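Lustside Neighborhood Forum > Shopping and Local Business
Thread: Faulkner on Linex St, is it closing or what?

hedgerow56
Started September 30, 2019
Has anyone heard anything official about the Faulkner store on Linex Street? Went in Saturday for rice and dish soap and left with the rice. The dairy case was half dark and the bakery rack was gone. I asked at the register and was told they are "changing suppliers." I've lived in Skarnlow long enough to remember the last grocery store that was changing suppliers, and it's a tire shop now.

plainoats
Not closing as far as I know. My sister-in-law works mornings there and they were given their October schedules like normal. They do have a new distributor and the first orders came up short.

Gus_on_Linex
They might have schedules but the lease is up at the end of the year. The building owner wants more rent, I heard $583 a month more. That wouldn't kill a big chain but it could kill a place like that.

plainoats
Where did you hear that number?

Gus_on_Linex
From the barber next door. Same owner.

hedgerow56
So it's the barber's increase, or Faulkner's?

Gus_on_Linex
I took it to mean Faulkner's. I could have that wrong. I'll ask when I get my hair cut.

twobuslines
I hope it stays. I don't drive, and the next closest full grocery is 2 buses each way. With frozen stuff in the summer you can forget it. People who say "just go to the big store by the highway" have never tried it with a bag of potatoes on their lap.

marrow_and_leek
I'll be the one to say it. The prices have been bad for a year. I compared receipts in August and my regular list came to $56 at Faulkner. The big store was a good bit less for the same things. I like having it here too, but I'm not going to pay extra every week out of loyalty.

twobuslines
Did you count gas?

marrow_and_leek
No, but I'm driving past it on the way home from work anyway.

twobuslines
Right, and I'm not. That's my whole point. For those of us without a car the comparison is Faulkner plus zero against the big store plus bus fare plus an afternoon.

hedgerow56
You're both right and it depends on who you are. Can we stay on whether it's closing.

plainoats
Asked again today. The new distributor delivers Tuesday and Friday instead of every day, so the shelves look worst right before a truck. Also they're dropping the bakery for good because not enough was selling. The dairy case is a broken light and they're waiting on a part.

Gus_on_Linex
OK, got the haircut. I was wrong on the rent. The increase is for the barber shop, and he doesn't know what Faulkner pays. Sorry for stirring that up.

marrow_and_leek
Thanks for coming back with it. Most people wouldn't.

coldporch
I'd like to see them lean into the imported drinks and snacks. That's the one part of any small grocery I'll make a special trip for. I can get paper towels anywhere. The cans with the laughing kid on them are what my two ask for, and a peach drink if there is one.

hedgerow56
Agree on that. Small stores can't win on paper towels.

coldporch
Light blue basket and some half-stocked shelves: 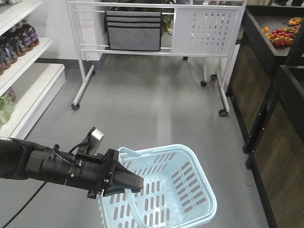
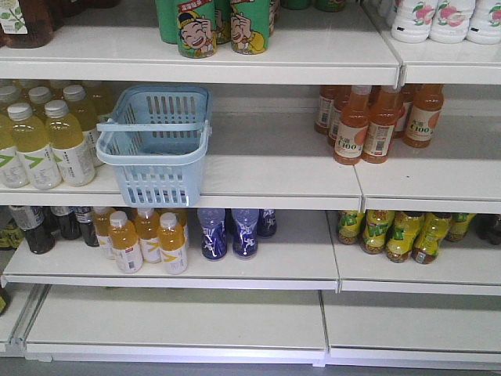 Suggestions for the store (collected from this thread and the old one)

hedgerow56
Putting these in one post so I can print it and hand it to the manager. Tell me by Thursday if I missed something.

- Post the delivery days on the door
- Keep potatoes, onions, eggs and milk in stock ahead of everything else
- More imported drinks and snacks
- Fix the light in the dairy case
- A bench out front for people waiting on the bus

marrow_and_leek
Add a weekly sale sheet. If five or six basics were priced close to the big store I'd come back for those.

twobuslines
Seconding the sale sheet. And please underline the bench.

Gus_on_Linex
The bench would be up to the city, that sidewalk isn't theirs.

hedgerow56
Leaving it on anyway. Adding the sale sheet now.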